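Caring for stone benchtops: guidance for residents of Dalisay and Sovano

Resident Services, 9 November 2023

Following the completion of the kitchen renewal program at Dalisay and Sovano, Resident Services has received a number of enquiries about the care of marble benchtops. The guidance below replaces the single page that was included in the handover folder. Residents are asked to keep it with their lease documents and to bring it to the attention of any person they engage to clean their home.

The program covered the apartments in both buildings whose kitchens were due for replacement under the maintenance plan. Residents of the Darari wing, where the laminate benchtops have been retained, may disregard the sections on sealing and etching. The section on heat applies to every kitchen in the complex.

Understanding the material

Marble is a natural stone composed largely of calcium carbonate. It is softer than granite and considerably more reactive to acids. Two kinds of damage are commonly confused, and the distinction matters when a repair is requested.

A stain occurs when a coloured or oily liquid is absorbed into the stone. It generally appears darker than the surrounding surface and will often take the shape of whatever was standing on the bench. Coffee, red wine, turmeric, beetroot and cooking oil are the usual causes.

An etch mark is a change to the surface itself. It occurs when an acid such as lemon juice, vinegar, tomato or soft drink dissolves a very thin layer of the polish, leaving a dull patch that is most noticeable when light falls across the bench at a low angle. Sealing does not prevent etching. A number of residents have reported dull marks as a failure of the sealer, and in most of these cases the sealer was found to be performing as intended.

Daily cleaning

Wipe the benchtop with a soft cloth, warm water and a small quantity of pH-neutral detergent. Rinse with a second cloth and dry the surface. Drying is frequently omitted, and mineral deposits left by tap water will in time form a faint film, particularly beside the sink and behind the tap.

The following should not be used on marble at any time: vinegar, bleach, cream cleansers, bathroom descalers, steel wool, and general-purpose sprays containing citrus. Many products sold in the supermarket as suitable for kitchens contain a mild acid. Where the label does not state that the product is safe for natural stone, residents should assume that it is unsuitable.

Bowls, dishes and other items left standing

Ceramic and glass bowls may be kept on the benchtop without difficulty provided that the base is clean and dry. Unglazed foot rings can scratch a polished finish when a heavy bowl is dragged, and such items should be lifted when moved. Felt pads are available from the office at no charge. Fruit bowls should be checked regularly, as soft fruit may leak through a woven or slatted base and remain unnoticed for several days.
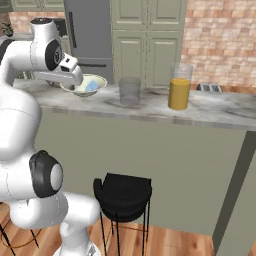
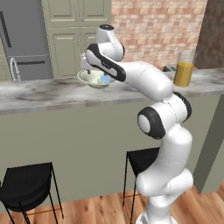 Metal tins and cast iron cookware should not be left on the stone overnight. Rust stains are among the most difficult to remove and usually require professional treatment. Residents who keep oil bottles beside the cooktop are encouraged to stand them on a tray or saucer.

Spills

Acidic spills should be blotted at once with a paper towel. Wiping spreads the liquid over a larger area and should be avoided. Once the spill has been taken up, rinse the area with clean water and dry it.

For an oil stain that has already been absorbed, a poultice of bicarbonate of soda and water may be tried. Mix the two to the consistency of thick yoghurt, spread the paste over the mark, cover it with plastic film and leave it for 18 hours. Remove the film, allow the paste to dry fully, and lift it away with a plastic scraper. The treatment may be repeated. If the mark has not faded after a second application, please lodge a maintenance request before attempting any other remedy.

Etch marks should be left alone. Polishing powders sold for home use can leave a patch that is brighter than the stone around it, and the correction of such a patch is a larger job than the original repair would have been.

Heat

Pots and oven trays must not be placed directly on any benchtop, whether stone or laminate. Marble tolerates moderate warmth, but a sudden change in temperature can cause cracking along a natural vein, and the joints between slabs are filled with a resin that softens when heated. Slow cookers and benchtop grills should be used on a heat-resistant board with a clear space beneath the appliance. Kettles should be positioned so that steam does not discharge against the underside of the overhead cupboards.

Cutting boards are required for all food preparation. The stone will blunt a good knife as surely as the knife will mark the stone.

Sealing

The benchtops were sealed at installation by Fullon, the contractor for both buildings, using a penetrating sealer approved for surfaces in contact with food. Resealing is carried out by the same firm and is arranged by Resident Services. The next round will commence in February, and residents will receive written notice of their appointment no fewer than nine days in advance.

On the day of the appointment the benchtop must be cleared completely. This includes small appliances, knife blocks and any items stored against the splashback. The work is normally finished within a morning – the surface may be touched lightly the same evening, but should not be used for food preparation or exposed to water until the following day. Windows should be left ajar where the weather allows.

Residents who wish to test the condition of the sealer beforehand may place a few drops of water on the stone in an inconspicuous position. If the drops remain beaded after several minutes, the sealer is sound. If the stone darkens beneath them, please advise the office so that the apartment can be given an earlier appointment. Sealers purchased privately should not be applied, as they may not be compatible with the product already in the stone.

Repairs and costs

Ordinary wear, including light etching near the sink and fine surface scratches, is treated as fair wear and tear and will not be charged to the resident. Chips to the edge are repaired with coloured resin on request. These should be reported within 7 days, and any loose fragment should be retained in an envelope, as it can often be bonded back into position with a better result than filler alone.

Replacement of a full slab is a last resort. The present allowance for a single slab, including removal, templating and installation, is $4,000, and the work leaves the kitchen without a sink for part of the period. Where damage has resulted from misuse, a contribution may be sought in accordance with the lease. Residents are advised to confirm that their contents insurance extends to accidental damage to fixtures.

Further information

Maintenance requests may be lodged through the resident portal or in person at the ground floor office in Sovano. Please include the apartment number, the position of the mark, and the substance that caused it, if known. Printed copies of this guidance in large type are available on request from the same office.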